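Zuvance Litter Survey: README

Version 6, last updated 11/25/21
Maintained by Karlijn Verbruggen and Nermin Uysal

Summary

This folder holds the records from a litter survey along the Zuvance creek path, done over one September. It lists what was picked up on each stretch of the path, sorted by type of item and by material. The survey was set up to help decide where new bins should go, and the tables are laid out with that in mind.

There are 839 records. Each record is one item, or one group of fragments judged to come from the same item.

Files

items.csv: one row per record
stretches.csv: the 69 path stretches, with start and end markers
codes.csv: item codes and material codes with full names
notes.txt: field notes, typed up by Percy Alvarado

Columns in items.csv

record_id: running number, never reused
stretch: matches the stretch number in stretches.csv
item_code: see codes.csv
material: main material by area, judged by eye
colour: main colour, free text
condition: whole, torn, crushed or fragment
print_language: language of any printed text, blank if none
sorter: initials of the person who sorted the item

How items were sorted

Rubbish was bagged by stretch and sorted indoors on a covered table. Cans and bottles were done first and rinsed. Paper and cardboard were left to dry before anyone coded them. Cigarette butts are outside this dataset; they were weighed by the bagful and the weights are in notes.txt.

Cigarette packs have their own code (PK) and are not counted under general cardboard. If the outer film or foil liner was found with a pack, it is part of the same record. Loose film with no pack goes under PF. Brand names were not recorded, but print_language was filled in wherever the text could be identified.

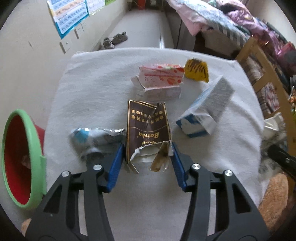 Torn cigarette pack, brown and gold, with Chinese text. Coded PK, condition "torn".

Food wrappers and takeaway containers were coded by Ayten Tekin and Kadir Tatlı. They agreed on a code for most things, and where they didn't, the item went under MX (mixed or unclear). Please don't read MX as a material.

Known problems

Stretch lengths are uneven. Most are about 600 metres, but the ones near the footbridge are much shorter, so divide by length before comparing them.

Two bags from the car park end were labelled with the same stretch number. They have been left together under the lower number and flagged in notes.txt.

The colour column has not been cleaned. "Grey", "silver" and "silver-grey" all turn up.

Use

Free to use with credit to the Zuvance Litter Survey. Corrections go to Nermin, with the record_id in the subject line.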